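How do gossip sites get away with blind items?
Asked in Celebrity News & Media
Viewed 2,341 times

I've been reading blind items on Gruketti for a couple of years, mostly on my lunch break. They run four or five a day. The usual pattern is that they describe an actor or singer without a name, drop a few clues, and then the comments fill up with guesses. Every so often they post a "solved" list.

My sister says the whole thing is made up and that if any of it were true they'd have been sued by now. I think she has it backward. If it was all false they'd have been sued by now too. So how does it work legally, and is there any way to tell which ones are real? I also noticed that the solved list from last October has 58 entries on it, but the site says it posted 1,398 items that year. What happened to the rest?

I'm in the US if that matters.

gekenus_reader

Leaving out the name helps them but it isn't a free pass. In the US a person can bring a defamation case over a story that doesn't name them if readers would reasonably understand who it is about. That's why the clues are usually loose enough to fit several people. "A-list movie actor with a TV past" could be 400 different men.

There are other reasons you don't see many lawsuits. A public figure has to show the site knew the story was false or had serious doubts about it, and that is hard to prove. Suing also means standing up and saying "this item is about me," which most publicists would pay money to avoid. Most of these items are gone from the front page in a day anyway.

As for telling which ones are real, I used to keep track. Things I look for:

1. The date of the original post. A "solved" item should link back to the first version. If it only shows up after the news broke, ignore it.

2. Whether the wording has been changed. Save a copy when you first read it. Ulevura got caught adding clues to old posts after a divorce was announced.

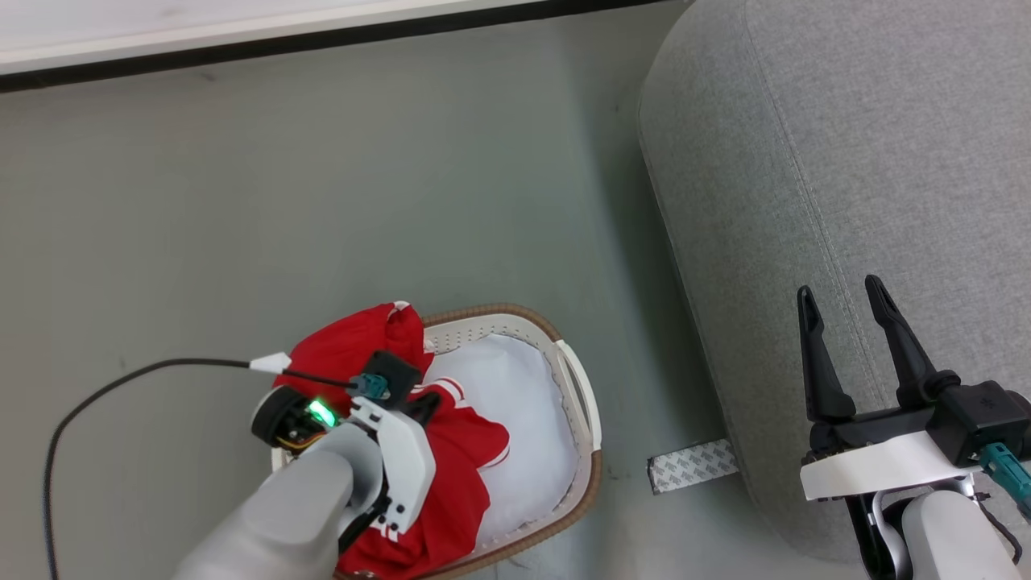 3. How many people the clues fit. If you can come up with three names in a minute, it can't really be wrong, so it doesn't count as right either.

4. Whether the item says something specific, like a firing or a breakup with a time frame. Those can be checked later. "Difficult on set" can't.

On your last point, the ones that aren't on the list are mostly items that never matched anything. Sites only go back for the hits.

Edited 7/29/26 to fix a typo in number 2.

dong_street

they're all fake. interns write them. I stopped reading Gruketti when they put in the autoplay videos

ulevura_exile

Good answer above. I'd add that the comment section is a separate matter. Federal law generally protects a website from being treated as the publisher of what its users post, so when a commenter writes the actual name, the site is in a better position than if its own writer had done it. The commenter doesn't get that protection. You can be sued for your own guess if you state it as fact, and using a screen name won't always keep you anonymous once a subpoena is involved.

Also look for the disclaimer at the bottom of the page. Most of these sites have one saying the content is rumor and may be fiction. A disclaimer doesn't cancel out a false statement about a person who can be identified, but a court may look at it along with everything else when deciding how a normal reader would take the story.

Your sister is partly right, by the way. Some items really are invented, and a few are old stories with the details switched around. I've seen the same yacht story three summers in a row with a different singer each time.

I'm not a lawyer. I worked the front desk at one for six years.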